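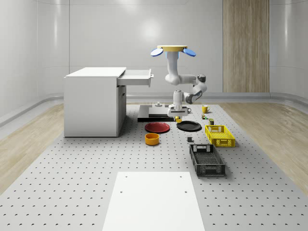

Review: Fuchs Tabletop Simulator with the Rirkham Kitchen Pack
Posted May 10, 2020

I bought a seat of the Fuchs simulator in the winter and added the Rirkham kitchen pack when it went on sale. The pack gives you a perforated table, a cabinet with a drawer, plates, a bowl, a cup, a mug, crates and a few blocks, plus an arm that hangs from an overhead mount. I work on pick and place routines at a small integrator and wanted something I could leave running overnight. Most of it does the job. One part doesn't, and I'd want to know about it before paying.

The problem is the drawer. In the simulator, when the arm's elbow link swings back over an open drawer, the contact sometimes doesn't register. The link passes through the drawer wall and the run carries on as a success. I only noticed when I slowed down the playback of a run that had scored clean and saw the elbow go straight through the white panel.

After that I set up a proper test. I ran the same routine 500 times with the drawer open and logged every frame where the link and the drawer overlapped. There were 30 runs with an overlap, and the collision report flagged 2 of them. The other 28 were marked as passed. With the drawer shut I got no overlaps at all, so the fault seems tied to the drawer being out.

For anyone using this only to make demo clips, that may not matter much. We use the pass marks to decide which paths go to the real cell. A path that clears in software and then drives an elbow into a steel drawer at 80 percent speed will bend something, and a person reaching in to clear the jam is in a worse spot still. We pulled every path that had been approved with an open drawer and checked them again by hand. That took most of a week.

I reported it to Fuchs with the logs attached. Support answered the next day and sent a workaround: turn off the simplified collision shape for the drawer and use the full mesh. It works. I repeated the test with the full mesh and every overlap was flagged. It also makes the simulation run at less than half the speed, and the setting goes back to the default each time you load the pack. I now have a startup script that sets it. They say a fix is planned for June.

Other notes. The crates are well made and their cut-out handles can be gripped properly, which the Anberg pack never managed. The small blocks jitter a little when they sit over a hole in the table. Lighting is fine. The manual covers the arm well and says almost nothing about the cabinet. Installing took me an afternoon, mostly because of the Billus license server, which dropped the connection twice.

Three stars out of five. If your work involves the drawer, switch to the full mesh before you run anything, and don't trust older pass marks until you've rerun them. I'll update this after the June release.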